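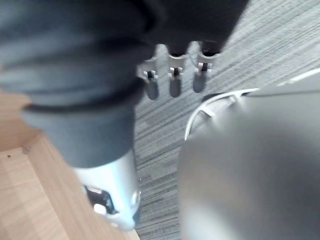

Three metal fingers and a dark grey sleeve.

Burnetti Redirect Manager, reviewed

I moved a parts catalogue to a new shop system in June, and the old site left me 1,405 addresses that no longer led anywhere. Burnetti promises to sort out this kind of mess while you make a cup of tea. I made several.

Setting up is painless. You give it a list of old pages and the address of the new site, and it suggests a match for each. The matching is good when page titles have stayed the same and rather imaginative when they haven't. Our page on returns was sent to a listing for return springs, and I can see the reasoning.

You can approve matches one at a time or in batches of 25. Why 25, I couldn't tell you. The setting isn't in the menu, and the help page for it is, fittingly, a dead link.

What I did like is the chain checker. It found 23 redirects that pointed to other redirects, some of them left over from Kosora, our previous plugin, which I thought I'd removed years ago. It flattened them in one go and kept a log I could read without squinting.

The weekly report is less of a treat. It arrives at four in the morning with a score out of 100 and no hint as to what the score measures. Mine went up after I deleted a page by mistake.

The basic plan stops at 4,000 redirects, plenty for a small shop. Ayele does much the same job with a nicer screen, but it wouldn't import my spreadsheet – and I wasn't going to type it all in again for the sake of rounded corners.

Four stars. I've kept it on, with the report switched off.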